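Mezzanine Tables and Small Objects: Gallery
Irgate building, upper level

Set: Mezzanine
Entries: tables, small items, storage, floor plan notes

The upper level at Irgate is fitted with light-colored tables set near the railing. The tables are used for sorting and handling small household and desk objects: boxes, frames, printed sheets, cards. The gallery covers the tabletops and the objects placed on them. Notes on storage and lighting follow the pictures.

Tabletop color was settled in March after a comparison of 4 finishes. The criteria were glare under ceiling lights, contrast with white and black objects, and how quickly marks show. White gave poor contrast with paper goods. Dark gray hid dust but also hid small black items. Wood grain made thin objects hard to pick out at arm's length. Pale blue met all of the criteria and was ordered from Jamness in a matte finish.

The objects come from the Eltitz shelf list, which currently has 316 entries. Each entry gives a short name, the longest side, the weight in grams and a bin code. The upper weight limit for a table item is 500 grams. Heavier things stay on the lower shelves and are not brought up the stairs.

Pictures

Blue tabletops, with a small patterned box on one and a black picture frame and a printed sheet on the other.

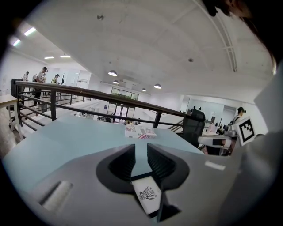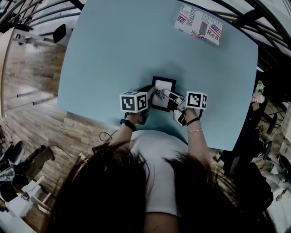

Box, small. Folding cartons are listed by outside size, closed. A carton with a crushed corner is kept in use until the flap no longer holds, then recycled and its bin code reassigned. Replacement cartons do not have to match the old print, but they should be within 5 millimeters of the listed size.

Frame, small. Picture frames are listed with the insert in place, since the insert changes the weight and the stiffness of the back. Any frame with a glass front has the glass removed and a clear plastic sheet cut to fit. The easel leg, where there is one, is folded flat for storage. Frames are stored face to face with a sheet of tissue between them.

Printed sheets. Newspaper pages and flyers are treated as short-life items. They pick up folds quickly, and a folded page does not lie flat again without pressing. Sheets are kept in a shallow drawer under a board and replaced when the edges tear. The shelf list gives them a single shared code, with no separate entry per page.

Storage

Bins are open-top and labeled on the short side. The label carries the bin code only; object names were dropped from the labels last fall, when too many bins had been relabeled by hand and no longer agreed with the list. Items go back to the bin they came from at the end of each session. An item found without a bin goes to the tray marked Unplaced and is checked against the list the next morning.

Bins are not stacked more than two high. The Prajapati shelving on the back wall was bought for box files and has a fixed spacing, so the top row is left for light goods: cards, tissue, empty cartons.

Lighting

Ceiling lights stay on full during the day. Daylight reaches the upper level from the far windows and is strongest before 11 a.m. In December the change during the afternoon is large enough to alter how the table surface looks, and the color reference card is read again at 3 p.m. Desk lamps are not used on the tables. They throw a hard second shadow next to thin upright items and make the edges difficult to judge.

Cleaning

Wipe the tabletop with a damp cloth at the start of the day. Use no spray polish; it leaves a shine on the matte finish that takes several washes to remove. Adhesive marks come off with a plastic scraper held low. Pencil marks come off with a soft eraser. Ink usually does not come off and is noted on the table card with its distance from the nearest corner.

Revision notes

Weights for the small frames were remeasured after the glass was taken out. Two duplicate carton codes were merged. The drawer for printed sheets moved from the left unit to the right unit. The next additions to the list are kitchen items, starting with lids and measuring spoons.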